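Teaching a club to pick up bricks

I went to see the Imside robotics club expecting to be told that the machine was clever. The student who leads it got in first. "It isn't," she said. "It's a lot of patience and a spreadsheet."

The club's project is called Kirnar and it has one job, which is to take blocks out of a metal bin without help. It is entered for the Gebreyes student contest in November, where each team gets 200 attempts. In the last full practice theirs managed 163. I asked whether that was good. "For us, yes. For a factory you'd be sacked."

Blocks against the wall are the worst, she told me, and two lying close together come next. 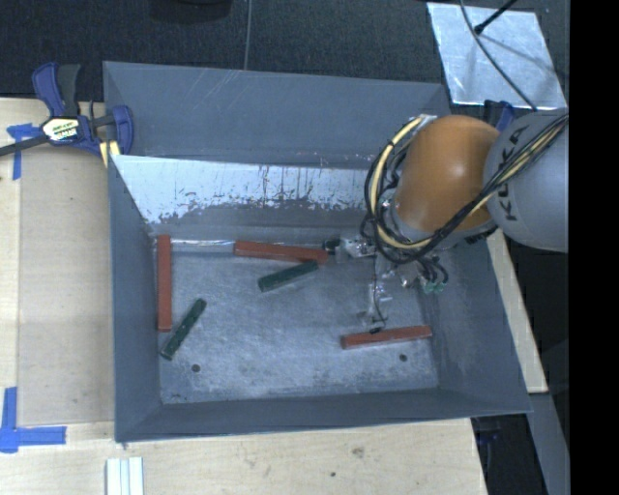 I wondered aloud what a sixteen-year-old learns from this that couldn't be had from a decent physics lesson. She took the question better than I'd have done. "You learn that your idea was wrong, and you learn it by teatime. I rewrote the same bit of code for 6 weeks and it got worse in four of them."

Her co-leader was less bothered about lessons. He likes the contest and wants to beat Radari, last year's winners, who scored 196. He blames the gap on practice hours. She blames the way the club chooses which block to go for first, and they had clearly had this argument before I arrived.

Neither would promise me a place in the top three. I also asked if any of this would lead to a job. "My mum asks that," he said, and went back to his laptop.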